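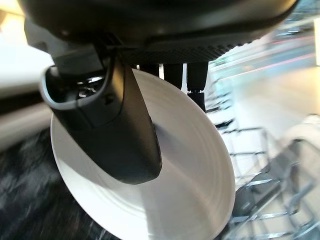 White plate, held on edge, rim up.

July, bench notes, plates again

Went back to the Rimon dinner plates this morning to see whether the "stacks and stores on edge" claim holds up. I doubt it. The seller's sheet says 94 plates to a crate, upright, no dividers. I'd like to meet the person who unpacked that crate.

What I had: 22 plates from the Trallport order, all white, all sold as firsts. Set them upright in the slotted rack, left them over lunch, then took them out one at a time and looked at the rims under the desk lamp.

11 had a rough spot on the foot that I could catch with a fingernail. Haddad's inspection slip calls this "within finish tolerance" and gives no number for the tolerance. Not much of a tolerance then. A rough foot is fine on a shelf. Stand the plate on edge against its neighbor and the foot rubs the neighbor's face every time somebody slides one out.

Faint rings on the face, the kind you only notice with the plate tipped to the light. I first wrote these down as wear. Crossed that out. They go all the way around and look the same on plates we have never used, so I'd guess they come from the making. Doesn't bother me, but please stop logging them as scratches. The old Pradatdale sheet has a whole column of "scratches" that I no longer believe.

Slots: too wide. Plates lean, and the lean is different each time, so the gap at the top rim is never the same twice. Tried felt strips on one side. Better, but felt in a dish rack is going to smell by the end of the month. Silicone next, if we have any the right thickness.

The sheet also says good for 3,000 washes. No mention of what kind of wash or what counted as failing. Leaving that out of our write-up until someone shows me the test.

To do:
- rub down the feet on two of the rough ones, put them back in the rack, compare
- measure the slots properly (the tape was off - use the calipers)
- ask Haddad for the tolerance in writing

Not ordering more until the feet are sorted.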